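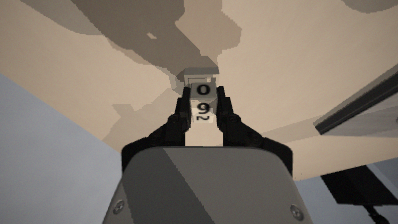 A grasp that reports success is a claim, and I have stopped taking claims from my own gripper at face value. The fault this page deals with is the false positive: the controller says "object held," the log says "object held," and the place step then lowers nothing at all onto the target. Look at how small the numbered pieces are. One with a bold 0 on its upper face fits between the fingertips and leaves very little to spare, and in a wrist view like that you could easily talk yourself into a good grip when the fingers have only closed near the thing. I did, for most of a month.

What follows is how I track the fault down in simulation. It is written for the Halov cell, which is our name for a one-arm tabletop setup with small number cubes and a tray. The same steps should carry over to other arms. Should. I have only run them on this one.

What you need

A scene you can reset to the same state every time.
A log that records finger opening, commanded and measured, on every step.
The pose of each cube straight from the simulator, not from your vision code.
A wrist camera and at least one fixed camera off to the side.

If your log only keeps the final result of each attempt, fix that first. You will get nowhere with a column of passes and fails.

Step 1. Turn off the retry logic

Most pick scripts, ours included, try again quietly when the first attempt goes bad. That makes for nice demos and it buries the fault. Set retries to zero and expect your success rate to look ugly. Ours was being reported out of 566 attempts, and it took me far too long to ask how many of those were second tries at the same cube.

Step 2. Find out what "held" means

Search your code for the place where the flag gets set. In ours (the Amell driver, if you inherited it from us) there were two conditions: the fingers have stopped moving, and the close command has been sent. Read those again. Fingers that have shut on air have also stopped moving. Fingers jammed against the table have stopped moving. There was no check on the opening.

Parisa Kermani wrote the first version of that driver and told me it was a placeholder meant to last until March. I believe her. Placeholders are where I look first now.

Step 3. Start from open 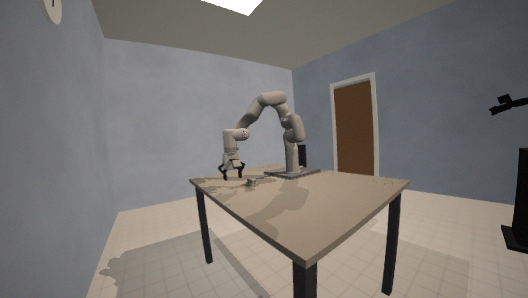
Send the arm to its pre-grasp pose with the fingers open and hold it there. Write down the measured opening. Then close on nothing, well away from any cube, and write down the measured opening again. Do it 14 times. You want to know how far the "closed on nothing" reading wanders, and one number won't tell you that.

Now do the same with a cube properly between the fingers. If the two sets of readings overlap, finger opening alone can't tell you whether you have a cube, and you should skip to Step 6. If they are well apart, put your threshold in the gap. Ours were well apart, so the old driver had no excuse.

Step 4. Check where the fingers come down

People blame the grasp when the approach is at fault. A few ways this goes wrong:

One finger lands on top of the cube and pushes it sideways as the hand closes.
Both fingers land to the same side, close, and report success. This was our most common one.
The hand stops too high and the tips pinch the top edge, which holds until the first quick move.
The hand stops too low, and the tips touch the table before they touch the cube. 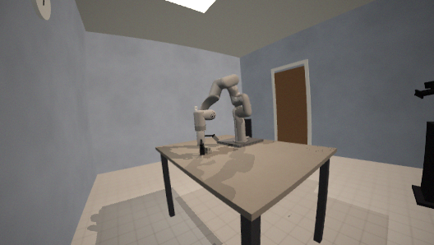

Play each failed attempt back slowly from the fixed camera, then switch to a second angle before you decide anything. A finger that overlaps a cube from one side can be well clear of it from another. I filed two wrong bug reports on the strength of a single view, and Hernán Benavides closed both of them, politely, with a picture from the other camera attached.

Better still, ignore the pictures for this step. Take the cube pose and the fingertip poses from the simulator and compute the offset at the moment the close command goes out. Plot it. If the offset leans one way every time, you have a calibration error. If it scatters, look at whatever is giving you the cube position.

Ours leaned. The tool center point had been measured for an older set of fingers and carried over into the Dririne configuration file unchanged. The comment beside it said "verified" and gave no name.

Step 5. Add a lift test

After the close, raise the hand a short way, wait, and check two things: the opening has not changed, and the cube has gone up with the hand. In simulation the second check is easy. On a real arm you'll need a camera or a force reading, and that is a longer page than this one.

Wait long enough. We started with 5 steps and still got false passes from cubes that were slipping slowly. At 60 steps they had dropped. It costs cycle time and somebody will complain.

Step 6. Make it harder on purpose

Cubes lying square to the hand are the friendly case, and I don't trust any number that comes from them alone. Turn them. Put one close to the tray wall, where a finger may not have room. Put two near each other so that a sloppy approach disturbs the neighbor.

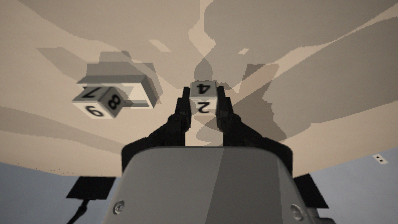

Keep these runs in a separate log. Mixed in with the easy ones they just drag an average down a little, and you can't see which layout broke. I name each layout and run it from the same reset, and I change one thing at a time.

Watch the shadows too if your cube detector works from the wrist camera. The arm throws its own shadow over the table, and digits on the shaded side are a lot darker than the ones facing the light. We had a detector that mistook a shadow edge for the edge of a cube and handed the arm a confident position in the wrong place. No threshold on the fingers will fix that, though a good one will at least stop the robot from lying about it afterward.

Step 7. Decide what happens on a failed check

The old behavior was to carry on. The new one is to stop, open, back straight up, and log the attempt as a miss with the reason. Don't let it go on to the place step. In simulation an empty place is only a bad number. With real hardware, the script may come back for a cube that has been knocked somewhere it doesn't expect, and that's how fingers get bent.

After the fix our reported rate went down, and the people who liked the old figure asked me what I'd broken. The Salazar build still has the old driver in it, so if you are comparing against those results, rerun them first.

Page last changed October 2, 2019. Offset plots are in the same folder as the driver.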